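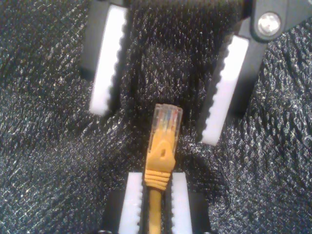
Brorkthorpe Public Library
Building and Services Meeting
25 Oct 2021
Minutes, as taken by J. Fuchs

Present: Jonas Fuchs (minutes), the director, the head of circulation, the children's librarian, the town's facilities manager, two members of the board. One board member joined by phone and dropped off during item 3.

Start: a few minutes late, as the meeting room had been double booked with the knitting group, who moved to the local history alcove.

1. Minutes of the July meeting

Approved with one change. The July minutes said the side entrance "has been repaired." The head of circulation asked for this to read "was looked at." The door still sticks. Facilities said it sticks less than it did. The change was made.

2. Network and wiring on the upper floor

The director presented the quote from Fleltent for new wiring in the study rooms and at the public computer tables. The quote covers 40 drops, a new cabinet in the supply closet, and a service plan for 2 years.

J. Fuchs asked where the number 40 came from. The upper floor has 8 public computers and 6 study rooms. Even with a printer and a spare at every table he could not get close to it. The director said Fleltent had described the figure as room for growth. J. Fuchs asked what was expected to grow. Visits to the upper floor have gone down each year he has been on this committee's mailing list, and most people who come in with a laptop use the wireless and never ask for a cable.

The children's librarian said the wireless upstairs is the real complaint and that patrons come down to the picture books to get a signal. She has had adults doing their taxes in the small chairs. She asked whether the quote would fix that. The director read the relevant page aloud. It says the work will "support an improved wireless experience." Asked if that meant new access points, the director said she did not think so, but would check.

Facilities noted that the walls upstairs are plaster over something hard and that the last firm to drill there quit after one hole. The hole is still there behind the atlas stand. Fleltent did a walkthrough but did not, as far as anyone could recall, touch a wall.

One board member said we should be careful not to talk ourselves out of every improvement. J. Fuchs said he was in favor of improvements and would like to see one. This was asked to be left out of the minutes and then asked to be put back in.

Decision: no vote on the quote. Director to go back to Fleltent for a price on the 14 places where a person or a machine now sits, with wireless priced on its own line. Facilities to find out what the walls are made of before anyone signs.

3. Self-checkout

The library has had a Curner self-checkout station on trial near the front desk since July. The director shared the vendor's summary, which calls the trial a strong success and gives a satisfaction score in the high nineties.

J. Fuchs asked who had been surveyed. The survey pops up at the end of a completed checkout. A patron who gives up and walks over to the desk is never asked. He said he would expect high marks from any survey given only to the people it worked for.

The head of circulation said her staff spend a good part of the afternoon standing next to the station helping people. Books with the old barcodes on the inside cover do not scan unless held flat, and large print books do not lie flat. On the other hand, teenagers like it, and two regulars have told her they prefer to check out certain books without a conversation. She thought that was a fair point in its favor and asked that it be recorded.

The board member on the phone asked a question about cost, but the line was poor and then went dead. The question will be taken by email.

Decision: trial to run to its end date. Circulation to keep a tally sheet at the desk of people who tried the station first. No word like "success" to go in the newsletter until the tally is in.

4. Zürcher bequest

The family has confirmed that the Zürcher bequest may be used for "the comfort of readers." The director suggested a reading lounge with a coffee machine where the periodicals are now. Sketches were passed around. Members liked the lamps.

J. Fuchs asked who would clean the coffee machine. Facilities said not them, under the current contract. Circulation said not them either. The director thought patrons would take care of it. J. Fuchs reminded the meeting of the shared microwave.

The children's librarian said readers would be more comfortable if the heat worked in the east reading room, and that she would call that comfort by any reading of the letter. Facilities said the radiator there needs a valve and a day's labor, and that he could have a price in about a week. The second board member liked the lounge and did not want to see the money disappear into pipes, where the family would have nothing to look at. It was suggested that a small plaque could go on the radiator. Some discussion of whether this was serious.

Decision: get the price for the valve. Lounge to come back with a smaller sketch, no coffee machine, and the periodicals shown somewhere.

5. Other business

The book drop is filling up over long weekends again. Circulation will try a second bin inside.

A patron has written to ask that the clock in the main room be set right. It has been fast since the spring. Facilities will bring the tall ladder.

The board member wished to thank staff for their work on the book sale. Agreed by all. J. Fuchs asked for the sale figures with the cost of the tent rental taken out this time. The director will send them.

Actions

Director: revised quote from Fleltent; sale figures, net; email reply on Curner costs.
Facilities: upstairs walls; radiator valve price; clock; side door, again.
Circulation: tally sheet; second bin.
J. Fuchs: circulate these minutes.

Next meeting to be set by email. The knitting group has asked to be told first.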